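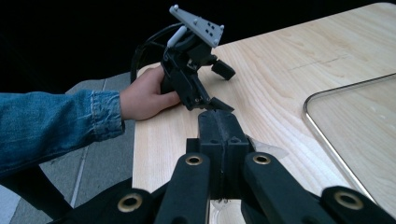 The table, the clear tray, my good denim cuff.

Jan 12, 2025

The table has been in the house for 7 months if you count from July, which I do, and Valquíria does not. She counts from the day it stopped wobbling, and by her reckoning it arrived last week.

I had promised myself I would oil it over the holidays. The holidays came and went and the can of Bremum is still on the shelf with its lid on, looking patient. In the meantime the wood has stayed as pale as the day we carried it in, and I have started to think I like it that way, a view I arrived at on the same afternoon I read that the oil needs two coats and a night between them.

There is a pencil line near the far corner with a little tick across it. I made that line. It was going to be where the cable hole went, back when we believed in the cable hole. Valquíria found it this morning and asked if it was a measurement or a cry for help. I said I would rub it out. I have an eraser from the Stotano stationery shop that cost more than a sandwich and I still didn't do it. Part of me wants the hole back on the agenda.

The tray is new. Clear, rounded corners, thin silver rim, very smart, and so see-through that I have set a mug down on the edge of it twice already. V. bought it to "contain things." So far it has contained a receipt from Hettiarachchi's, two rubber bands and the mail, and the rest of the table has gone on holding everything else. She says it takes time for a tray to settle in. I said that was cats.

Wore the blue denim shirt again, buttoned at the cuffs, in spite of having been told it is a shirt for outdoors. The seams have faded nicely. I'm fond of it and it hides pencil.

Spent the afternoon clearing up in here. Moved the lamp to the windowsill, moved it back. Found the Eltik screwdriver I accused the neighbor of keeping, and will now have to be nice to him for a while. Threw out 75 takeout menus, or that's what V. claims, she was holding the bag. Swept the floor as far as the white line and decided that the other side could be a separate project.

Soup for dinner, the lentil one, too much cumin. We ate it on the couch so as not to mark the table.

Tomorrow: eraser, coasters, call about the boiler. Possibly the oil. V. has put the can on my side of the bed.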